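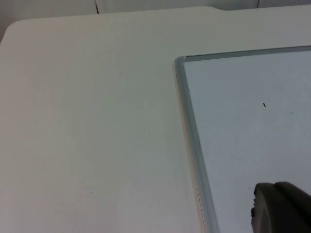 Cirismont的实验台，腕部相机的视角，右下角深灰色的是夹爪。

画个圈，机器人就知道该把东西放哪儿？Cirismont这帮人真做出来了

我二月份去Cirismont串门，本来是冲着他们那套新的力控去的，结果在隔壁台子前面站了一下午，力控一眼没看（对不起，答应写的那篇再等等）。台子上摆的东西特别朴素，一块板子，几块彩色的方块和积木，一支黑色记号笔。Oliwia Kurek把笔递给我，说你随便画个圈，画丑点也行。

我画得确实丑。她看了一眼说，挺好，比我们组里大多数人画得圆。

他们这个方法叫Pesier，思路一句话就能讲完：人用笔在工作面上直接画出边界，机器人从相机画面里认出这条线，然后把“放到线里面”或者“拿到线外面”当成任务去做。没有坐标输入，没有平板上点来点去的界面，也不用贴二维码。线画在哪儿，规矩就在哪儿，擦了重画，规矩跟着变。我第一反应是，这不就是个分割问题吗，把线检测出来，填充一下，算个中心点，丢给规划器完事。Kurek显然被问过很多遍了，她说他们一开始就是这么做的，做了好几个月，做得很痛苦。

痛苦在哪儿呢？人画的线太随便了。起笔收笔对不上，有时候多出一小截，有时候笔快没水了，线中间淡得快看不见。袖子蹭一下，又少一段。传统的填充算法碰到一个缺口就漏，整块板子都变成“里面”了，机器人随手一放，它还觉得自己做对了！后来他们加了一堆补线的规则，补完这种坏那种，最后索性把这一步整个拿掉，让策略网络直接看原始画面，自己去学什么叫里面。

训练数据是人遥操作录的，一共1,079段示范。我问为什么是这么个不整不零的数，她说录完筛了一遍，剩下多少就是多少，没有凑整。每段示范开始之前，圈都要擦掉重画，还得换人画，因为每个人的手不一样，有人画出来像鸡蛋，有人画出来像土豆（我属于后者）。方块的起始位置也换，旁边还会故意放别的颜色的块当干扰。听着就很累，我问谁负责擦板子，大家都看向窗外。

网络本身反而没什么花哨的。两路画面，一路装在手腕上，一路固定在工作台边上，加上关节状态，一起进去，出来的是一小段动作。比较有意思的是训练时多加的一个小任务：除了预测动作，网络还得回答“方块现在在不在线里面”。这个答案在真正运行的时候根本不用，可是加上以后动作明显更稳。Kurek的解释是，光学动作的话，网络很容易偷懒，学成“往板子中间放”，反正大部分圈都画在中间附近。逼着它回答里外，它就不得不去看那条线了。
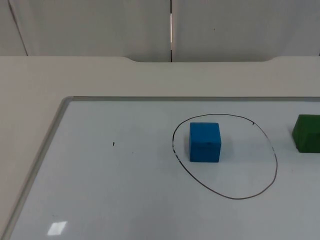

蓝色方块在手绘的黑圈里，绿色块留在圈外。

圈的左边那一段线就断断续续的，我特意凑近看过这一类圈，因为它正好是老办法最怕的那种。方块在圈里偏左上，离线还有一截。我问放得这么偏算不算成功，她说算，他们的标准就是整块都在线以内，不压线，偏不偏无所谓。我一开始觉得这个标准松了点，后来想想也对，人家画个圈的意思本来就是“这里头都行”嘛，要是非得放正中间，那画个叉不就得了。

说到成绩。正式测试做了100次，每次重新画圈，画圈的人都没参加过前面的数据录制。成功79次。剩下的失败里有18次是压线，方块放下去了，也松手了，可是有一个角骑在线上。其他几次是没抓稳，跟这个方法关系不大，她也没往外摘，照样算失败，这一点我挺喜欢的。

压线为什么这么多，我们俩聊了挺久。她给我看了几段回放，规律很明显：圈越小，压得越多。方块快到板面的时候，手腕相机的画面里夹爪和方块会挡掉一部分线，固定那台相机又隔得远，线本来就细，在画面里没剩几个像素。换句话说，最需要看清楚的那一刻，两台相机都看得不太好。我问那把固定相机挪近点行不行，她说试过，挪近了板面反光会更麻烦，亮斑盖在线上，网络就当那里没有线。现在他们打算让网络带一点记忆，记住靠近之前看到的线长什么样。还没做完，所以这次的结果里没有。

我还挺好奇它到底懂多少，就缠着她多试了几种。下面这些都是我在现场瞎玩的，不算正式测试，大家看个热闹：

我画了个方框，它当圈用，放进去了，没问题。

我画了两个圈，一大一小，它去了大的。再来一遍，还是大的。Kurek说训练数据里从来没有两个圈，所以这个选择没什么道理可讲，别过度解读。

我画了个没封口的，缺口大概有方块那么宽，它照样放进去了，放得还挺靠里。这个我真的有点佩服！老办法到这儿肯定已经漏得满板子都是了。

我写了个“口”字，它也放进去了。行吧，也没毛病。

然后我画了个特别扁的，扁到方块根本塞不下，它在上面犹豫了好一会儿，左晃一下右晃一下，最后放下去，两边都压线。她说他们想给它加一个“放不了”的出口，让它能停下来问人，但是怎么让它分清“放不了”和“我没看清”，组里还在吵。

代码方面，Kurek说Pesier的训练部分会放出来，示范数据也会放，但是要先跟Ciobanu那边把授权理清楚，遥操作那套软件是他们家的。时间她没给，我也就不替她许愿了。硬件没有什么特别的门槛，她的原话是“一块板子，一支笔，加上你们已经有的那台机械臂”，记号笔建议买新的。

另外Bistovex好像也在看这个方向，想拿去做小批量分拣，工人在托盘上画一笔，这边放合格的，那边放返工的。我个人觉得这个用法比叠方块实在多了，不过车间里的托盘可没有白板这么干净，划痕、油渍、旧标签，哪个都可能被认成线。我问Kurek担不担心，她说担心啊，所以下一批数据准备在脏一点的表面上录，已经有人在收集旧托盘了。

我走的时候他们又开始录新数据了，画圈的是个新来的学生，画得那叫一个圆，圆规似的。Kurek在后面喊：太圆了，擦掉，重画一个！

力控那篇我下次去补上，有想让我帮忙问的问题可以先留在评论里。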